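Ticket 604
Site: Stiltildale
Raised by: Shanthi Gazi
Subject: Right gripper loses tracking when reaching into a deep container
Priority: Normal, raised to High on second report
Status: Open, workaround in place

Reported fault
Right-hand gripper position drops out during bin-picking takes. Left hand is fine throughout. The trace freezes for a moment, then jumps to a new position when the hand comes back up. Jaw opening is still logged correctly while the position is frozen, so the cable and the encoder look all right.

Out of 94 takes in the September batch, 12 have at least one jump. All 12 are bottle pick-ups from the round wooden container. None of the takes picking from the table are affected.

Steps tried
1. Restarted the logger. No change.
2. Swapped the left and right cables at the recorder end. Fault stayed with the right hand.
3. Reseated the marker block on the right gripper and tightened the screws. No change.
4. Replaced the right cable with the spare from the Jarkirar kit. No change. Old cable put back.
5. Ran the right gripper over the table for ten minutes with nothing in the jaws. No jumps.
6. Same again, reaching down into the container. Three jumps, all with the wrist turned inwards.

Reply from Potville support, 10:40
Thanks for the logs. In the takes you sent, the jumps start when the tracker is down to one face of the block and that face is at a steep angle. It then guesses the pose and sometimes picks the wrong one. Please check the face layout in the settings file against the block on the right gripper. The two hands do not use the same layout.

Update, 14:15
Checked. The right gripper was set up with the flat marker layout, copied over from the left when the machine was rebuilt. Changed it to the block layout and restarted. Repeated step 6. One short dropout, no jumps.

Also found the pose timeout set to 3000 ms. Ó Briain had it at that for an earlier job and it was never put back. With it that long, a lost marker shows as a frozen hand and no warning comes up. Returned to default.

Safety note
The frozen trace matters if these takes are replayed on the arm. A jump on replay would be a sudden move close to the container rim. The 12 takes have been moved to the hold folder and must not be replayed until they have been checked by hand.

Workaround
Keep the right wrist turned outwards when reaching down. Pause the take if the tracking light on the logger screen goes amber.

Still to do
Repeat the full bottle set with the new layout.
Potville to confirm whether the held takes can be reprocessed from the raw video.
Leave ticket open until both are done.

Attachment 1

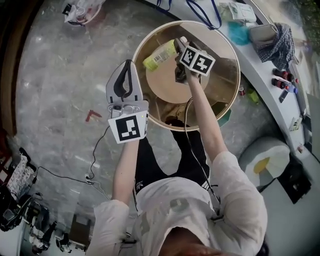 Bottle pick-up from the round container, right gripper reaching in.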